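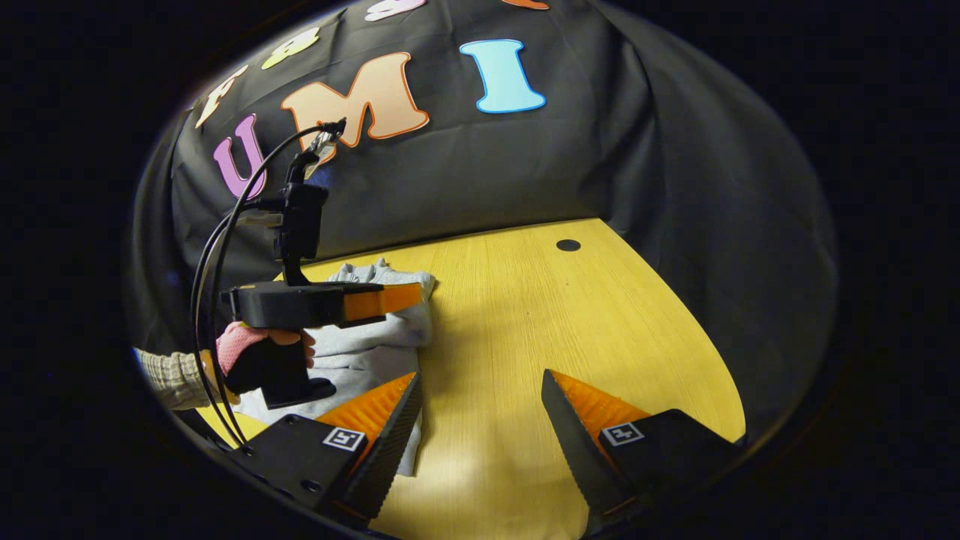 Can machines do the chores yet? Questions we keep being asked

Vastau reviews and tests equipment for small laundries, guest houses and people who are simply tired of housework. We don't sell any of it. The answers on this page are mostly by Osvaldo Medeiros, with the laundry figures supplied by Nivaldo Damasceno. Last gone over in October.

Is there a robot I can buy that folds laundry?

There are machines that fold laundry. Big hotels have had them for years, and they work well on flat sheets fed in by a person at one end. A robot that takes a mixed basket out of your dryer and gives you back a stack of folded clothes is a different matter. We have seen plenty of films of it. We haven't yet had one in our workshop that we could leave alone for an afternoon.

Why is cloth so hard? It's only a tea towel.

A mug is the same shape every time you pick it up. A towel dropped on a table twice will land in two different heaps, with the corners hidden in different places. The machine has to find a corner, get hold of one layer and not two, and then cope with the whole thing changing shape as it lifts. You do this while listening to the radio.

The demonstration I watched looked very good. Was it faked?

Probably not. Check a few things before you get your wallet out, though. Was it speeded up? (Look for a small "x4" or similar in a corner.) Is somebody off to one side working the arms by hand? How many goes did they have? Did the cloth start off flat? A maker who answers all four plainly is worth talking to.

What are these hand-held grippers people use for teaching robots?

A gripper with a handle and a camera on it. A person holds one, often one in each hand, and does the job with the fingers of the tool instead of their own. The recordings are then used to train a robot with a similar gripper. It's cheaper than steering a robot arm through the same job, and you can do it on any table. UMI is the name you'll come across most.

It also means that when you hear a robot "learned to fold", a good many people may have stood at tables folding first. I don't mind that, but I would like the brochures to mention it.

How many times does somebody have to show it?

Depends who you ask. The Flarora people told us 50 demonstrations would do for one kind of cloth. For our own trial we recorded 1,177 over the summer, all small cloths, all on tables, and the folding that came out of it was passable on the cloths it had seen. Give it a pillowcase and it made a sort of parcel.

What did your trial show?

We ran 770 folds with nobody helping. In 60 of those the machine stopped and waited for a person. That sounds decent until you learn that "finished" only meant it had let go of the cloth and thought it was done. We didn't score neatness, which was a mistake, and we're going to redo it with somebody from the Damasceno laundry marking each one. Until then please don't quote our figures as a success rate. Two websites already have.

Would it save a small laundry any money?

Nivaldo's view, and he has run Damasceno long enough to have one: no. His folders are quick, they spot stains and missing buttons as they go, and they don't need a clear table with good light. He'd sooner have something that carried wet loads from washer to dryer. So far nobody has tried to sell him that.

What about other jobs around the house?

Floor vacuuming: yes, if you pick up your socks first. Mopping: so-so. Lawns: yes, if the garden is simple. Dishes: you own a dishwasher, or you could, and it's still the best household robot going. Loading the dishwasher is in the same pile as folding. Making beds, no. Ironing, no, and I wouldn't want one near the iron.

And on the shop floor?

Much better, provided the same part turns up in the same place. Once the parts are soft, tangled or in bags, you're back to the towel.

I've put down a deposit on the Neltine. Should I ask for it back?

We haven't tested it, so we can't say it's bad. Read the terms and see whether a delivery month is promised or only hoped for. Ask too whether a remote operator can take over when it gets stuck, and if so, what they can see of your home. Several readers were sent a leaflet in reply to that one. The leaflet doesn't answer it.

Will you change your mind?

Happily. Bring a machine to the workshop and let us tip out our own basket. Morning visits are best, as the front room is used for repairs after two o'clock.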